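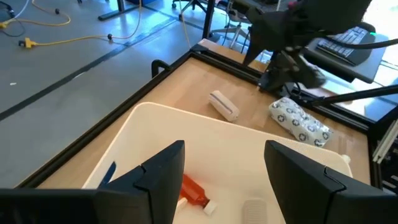
Progress Report to the Lurel Fund: First Aid Supplies Sorting, Traddale

1. Purpose of the grant

The Lurel Fund awarded the Stondcombe Health Partnership a grant to collect, sort and redistribute household first aid and care supplies. This report covers work at the Traddale site and was prepared by Veerle Leemans, program manager.

2. Work completed

Donated items are placed in white bins or baskets and sorted at a wooden table. Staff separate bottles from dressings and set tools aside for inspection. A total of 306 items were received during the period, of which 214 were accepted for redistribution. The remainder were past date or missing their packaging.

Bandage rolls remain the most frequent donation - they arrive in several widths, in white and in cream or beige, and often without a label. Each roll is now matched by width before it is packed.
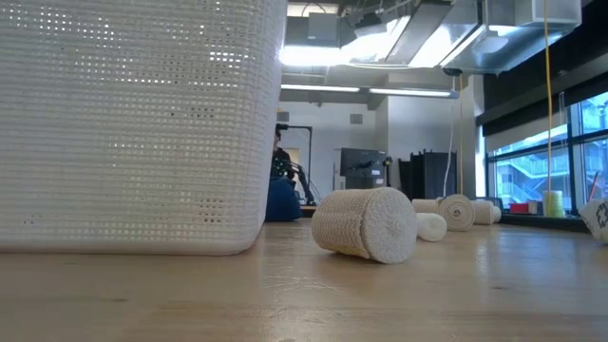
Traddale, September

Siwan Probert has taken over scheduling for the sorting table. Sessions have been extended to include Sunday, and the backlog reported in the previous period has been cleared. The Neves storeroom will take the first 20 packed kits once its shelving is in place.

3. Expenditure

Spending is within the approved budget. An amount of $600 set aside for containers has not yet been drawn, and we request permission to carry it forward to the next period.
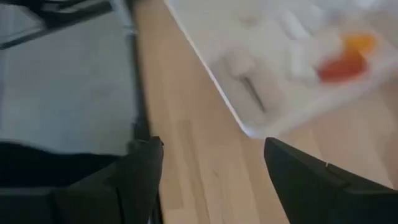

A translucent tray in use on the wooden surface, Traddale.

4. Next period

Trays will be assigned to small mixed items, which are slower to sort than rolls. A written guide to accepted supplies will be sent to donors - a draft is with the Fund for comment.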